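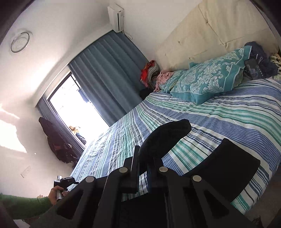
Written by Xóchitl Becerra
Reviewed by Ezequiel Maldonado, Skeltgate Residential Services
January 11, 2024

Making up a bed with a striped duvet

Residents are asked to allow 10 minutes for this task.

1. Clear the bed. Cushions, clothing, blankets and small items left near the headboard should be set aside before the duvet is touched.

2. Lay the duvet with its stripes running lengthwise along the mattress, from the headboard to the foot. The navy band is a useful guide – if it wanders, the whole cover is crooked.

3. Hold the two corners at the foot and shake gently. Smooth any remaining wrinkles by hand, working outwards from the middle.

4. Place the large turquoise pillow squarely at the head of the bed. Patterned cushions go in front of it.

5. Fold the spare blanket in half twice and lay it across the foot. From June it may be stored in the cupboard.

Tufted headboards should be dusted with a soft, dry brush every 14 days. Covers are washed separately – see Sheet 258 for temperatures.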